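The Water Reader

By the second week of October everyone at Grandov had given Jolán Hegyi a glass of water to look at, except Raluca Roman.

It had started with a missing key. Jolán, who did the billing, had held her glass up to the window and said the key was near something that hummed. Liam Duggan found it behind the copier. After that people came to her with lost rings, sick cats and sons who wouldn't call. She told them the cat would eat by Friday. She told them the son was thinking about it.

Raluca thought a key in an office was bound to be near something that hummed. She said so, and was told she had no poetry in her.

"I have plenty," she said. "I keep it away from the cats."

She began to listen from the next desk. Jolán never said a thing that could be wrong for long. If the cat ate on Thursday, it had eaten by Friday. If it ate on Sunday, then the water had been from the tap and the tap was hard. Csenge Katona, who had a degree and ought to have known better, started bringing bottled. 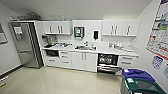
Did Raluca ever ask for a reading herself? She held out until her father went into the hospital, and then she went to Jolán's desk after hours with a full glass and her coat already on.

"You don't believe in it," Jolán said.

"No."

"Then what do you want me to say?"

Raluca had not planned that far. She put the glass down on the invoices. It left a ring on one from Ziltmont for 93 dollars, and she watched the paper swell.

"Say what you'd say to Liam," she said.

Jolán held the glass up. It was dark outside by then, so there was no window light to read by, only the lamp. She turned it one way and then the other. Raluca noticed that she did it just the same with only one person watching, the little frown, the breath through the nose. Either it was a very good act or it was no act at all, and she couldn't decide which would annoy her more.

"He'll ask for soup," Jolán said.

"Everyone in a hospital asks for soup."

"Then he'll be in good company."

Raluca took the bus. Her father was asleep, with his mouth open and his watch on upside down. The man in the next bed, whose name was Béla Bárány, was awake and wanted to talk about the ferry he used to run. He talked until a nurse told him to stop. Her father slept through all of it. At 10 he opened his eyes and asked who had won.

"Won what?"

He thought about it. "Never mind," he said. "Is there anything hot?"

She stood at the vending machine for a long time. It had coffee, cocoa and chicken broth. Broth was not soup, she told herself. A person could argue that point all night and be right. She put in her coins and pressed the button. 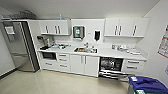 The kitchenette, with its long white countertop.

In the morning Jolán was at her desk before anyone else, typing with two fingers.

"Well?" she said.

"He asked for something hot."

"Ah."

"That isn't soup. He never said soup."

"What did you bring him?"

Raluca hung up her coat. Csenge was coming down the hall with a bottle of water under each arm, and Liam was behind her, asking whether it mattered if the bottle had been opened.

"Coffee," Raluca said, and sat down and turned on her screen.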